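Flakell gripper kit, first version – my review after one winter

I bought the Flakell kit in order to build a small robot arm at home that can pick up soft things. I am not an engineer. I repair sewing machines, and I build in the evening, in the corner of our living room and sometimes in the shared workshop at Brullton, where there is a better bench and a drill press.

The kit comes in a flat carton. Inside you find the two fingers, the motor for the wrist, the control board, a bag of screws and a printed booklet. The booklet is good until page 12. After that the drawings become very small, and one step is missing, the one where you must put the spring in before you close the palm. I closed the palm and then had to open it again. Sebastián Vergara from the workshop made the same mistake with his kit, so I do not blame only myself.

Assembly took me three evenings. The parts fit well, and I did not need to file anything. The screws are soft, please use a good screwdriver and do not hurry. The cable to the wrist is too short if you mount the arm on a table with a thick edge. I ordered a longer one from Borkowska and it arrived on Friday of the same week.

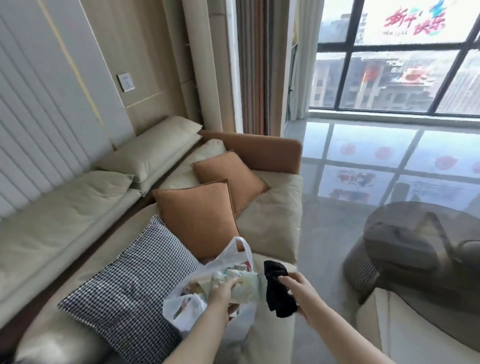
Soft objects are the reason I chose this kit, and they are also where I have most to complain about. With a box or a cup the fingers close and stop at the right moment. With cloth they do not feel that they hold something, so the motor continues to push and becomes warm. Before I wrote my own settings I studied how a person does it with bare hands: on the sofa, one hand goes half inside a bulging white plastic bag and grips something crumpled and pale green, and the other hand holds a small black piece of fabric beside it. The fingers of a person shape themselves to the thing. The Flakell fingers have only one joint each, and a thin black cloth is very difficult for them if it lies flat. When I push the cloth into a small hill first, it works more often.

The software is simple and I like it. You set the closing force with a slider, you save the position, and you can repeat a movement as many times as you want. The manual promises a lifting weight of 300 grams. With a hard object I could confirm this on my kitchen scale. With a plastic bag I would stay well below, the bag slides between the pads. I glued thin rubber on the pads and the sliding became less, but now the fingers do not close completely. I am still looking for a thinner rubber.

The noise is acceptable. In the daytime I do not notice it, but at eleven in the evening my wife does. The board has a blue light that cannot be switched off, so I put tape on it.

I wrote to the support about the missing step. A man named Anderson Marinho answered after two days and sent me a corrected page. He was polite and he knew the product. He could not tell me if new finger pads will be sold separately, and I hope they will.

Would I buy it again? For hard objects, yes. For laundry, bags and similar things, I would first look at the Stosgate hand, which has more joints but costs more – I have not tried it myself. I give the Flakell 3 stars of five. If they add a longer cable and softer pads I will gladly change this to four.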